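Stikitz player FAQ

What is Stikitz?
Stikitz is an arena game for two teams of four. Each side defends a tower and tries to pull down the other one. A normal match lasts 21 minutes.

Which champion should I start with?
Most new players do well with Gukitz. She has a short-range hook and a shield, and her abilities are easy to aim. She is free on every account.
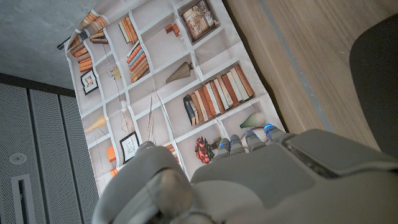 Helmy on the forum disagrees and tells beginners to start with a ranged champion, as Gukitz dies quickly if you miss the hook. Both are fine for the first few matches. You can swap champions at any time before the countdown ends.

How do I unlock more champions?
Each one costs 800 tokens. You earn tokens by finishing matches, win or lose, and from the daily tasks. Tokens do not expire.

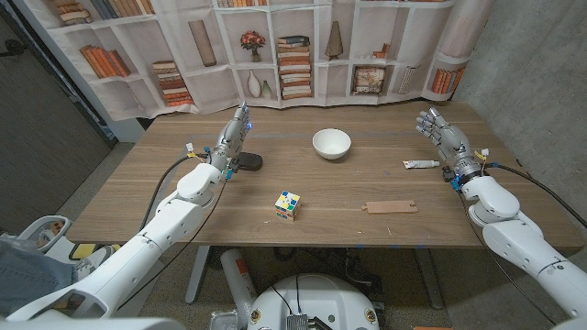

When can I play ranked?
Ranked opens at level 7. You also need to own at least 4 champions, so that you still have a choice after the bans. If you leave a ranked match early you lose points and have to wait before queuing again.

Why has my free champion changed?
The free list changes every Friday morning. Skins you own for a champion stay on your account and come back when you next have access to it. 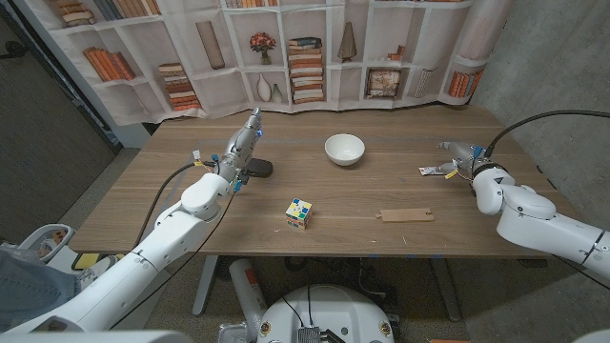
Can I move my account to another server?
Yes, once per season. Go to Settings, then Account, then Region. The Inbridge server is closed to transfers until April. Your friends list moves with you but your ranked position is reset. 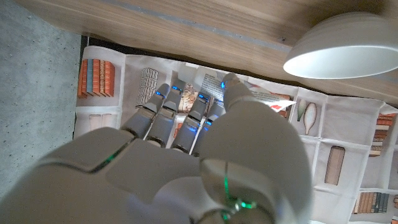
A hand with blue lights near the fingertips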